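Dindwood Plant Notes

Dindwood is a set of written notes on trees and shrubs grown in small enclosed gardens. Each note covers one plant at one visit: what it is, how much light it gets, what the soil is like, and what shape it was in. The set holds 400 notes from 13 gardens. It is meant for people who want plain text to practice sorting, searching or tagging, and for gardeners who like reading other people's records.

What is in the folder

notes.csv has one row per note. gardens.csv has one row per garden, with the wall height, the direction the garden faces and the type of ground. terms.txt lists the words we use for leaf trouble and what we mean by each one.

Columns in notes.csv

note_id: a plain number, never reused
garden_id: matches gardens.csv
plant: common name, lower case
latin: blank if the writer was not sure
light: full, part or shade
condition: a score from 1 to 5, where 5 is healthy
text: the note itself, up to 50 words 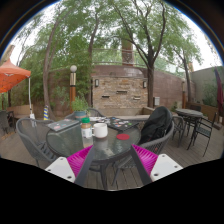
Scores were given by the person who wrote the note and then checked by a second reader. When the two disagreed by more than one point, the row was marked in the column review and both scores were kept. Do not average them. A tree that drops half its leaves in a dry spell can fairly get a 2 from one person and a 4 from another.

Spelling was fixed, but wording was left alone. Some writers say "scorch" where others say "burn" — terms.txt treats these as the same thing.

Known problems

Most notes were written in August, so spring growth and flowering are thinly covered. Potted plants are mixed in with plants in the ground, and the older rows do not say which is which. Garden 7 changed its watering halfway through and has no date for the change. The Latin names have not been checked against any current list.

Changes

Version 2 split the old site column into garden_id and light. Version 3 dropped duplicate rows and added review. If you wrote scripts for version 1, they will need new column names.

Use and contact

Free to use and share with credit to Dindwood. Corrections go to Barış Polat — please include the note_id and the version you are using.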